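From: Brijesh Solanki
To: packing-floor list
Subject: Re: Re: the desk-clearing trials, who does what now

Geetha Iyer wrote:
> So does the pick cell replace the returns table or not? My people
> keep asking and I've got nothing to tell them. Two of them think
> they're going to Damgate in May.

Geetha – no one is going to Damgate. Sorry, shoud have said so last week.

Short version. Returns table stays. Mice, small boxes and blister packs get sorted by the Vurnel arm once it's trained, which means somebody has to show it how first. That's your crew, with the hand grippers, 47 minutes a shift max. Same pay grade, I checked. 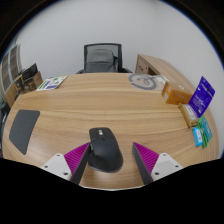

Mouse between the fingers, boxed and bagged stuff still over on the right.

What changes: less bending and lifting, more fixing what the arm gets wrong. Around 15 items an hour come back to a person in the Devadiga setup, and that's the part I'd want a say in if I were them. Nights lose the second sorter, yes. She moves to inspection, she's been told.

Wrist soreness – please log it, even the small stuff. Two reports so far and both were usefull.

Can do questions at 2 by the loading door.

Brijesh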